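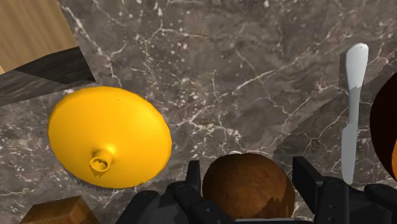

View from the wrist of the robot arm in Nomik, the practice software shown at Werkel's open day in Giltedell.

Werkel opened its Giltedell office to the public on Tue 25 March, and most of what visitors came to see was on a screen. The company writes control software for robot arms, and for the past year it has been training and testing that software in a simulator it calls Nomik.

The open day ran through the afternoon and into the evening at the company's building on Wasilewska Street. Visitors were taken through in groups of no more than 11, and each tour lasted 20 minutes. The evening tours filled first, and the company added one more at the end for people who were still waiting in the lobby.

Each tour began with a short talk in the front room. Staff explained that an arm working in a real kitchen has to be stopped, reset and cleaned up after whenever something goes wrong. In Nomik the objects can be put back with one key press, or swapped for different ones, and the next attempt can start right away. The company says this lets it run a job many more times than it could with real dishes.

The main demonstration used a kitchen counter with a stone pattern and a mix of tableware and other items on it. The arm is given a short written instruction, such as moving one item next to another, and the software has to work out which item is meant and how to reach it. Visitors could choose from 36 instructions printed on a sheet by the door. Staff typed in the choice and the group watched the attempt from start to finish.

Two views were shown side by side. One looks down from the wrist, so that the fingers of the gripper are always at the bottom of the picture. The other takes in the whole arm and the counter from across the room.
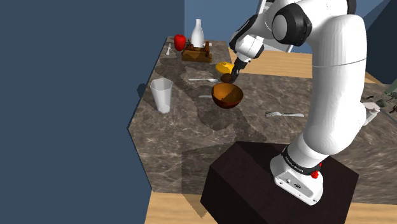
Staff said the wide view is mainly for people, who find it easier to follow. The wrist view matters more when the fingers close in on something small, because the arm itself can block the line of sight from farther away.

Not every attempt went as planned. In one of the afternoon tours the arm went to the wrong item twice before the run was stopped, and the guide moved on to the next instruction on the sheet. Flat items such as forks and knives are harder than round ones, the group was told, because there is little for the fingers to get hold of when a thing is lying flush with a hard surface. Werkel is working on that now and expects a new version of the grasping software in October.

Several visitors asked how much of what the arm learns on a screen carries over to a real one. The answer was that some of it does and some has to be learned again. Weight and friction are the usual trouble — a simulated cup can slide a little too easily, or not easily enough — and the company checks its results on real equipment before any software goes to a customer. That equipment is kept at a separate site and was not part of the tour.

Children were allowed to try the arm themselves on 4 laptops set up in the hallway. The controls had been cut down to left, right, up, down, open and close. There was a line for most of the afternoon.

Werkel moved to Giltedell from a smaller office across the river. This was its first open day at the new address. The company plans to hold another once the new version is out, and says it will post the time on its website and on the notice board at the Giltedell library. Tours will again be free, but places will have to be booked ahead.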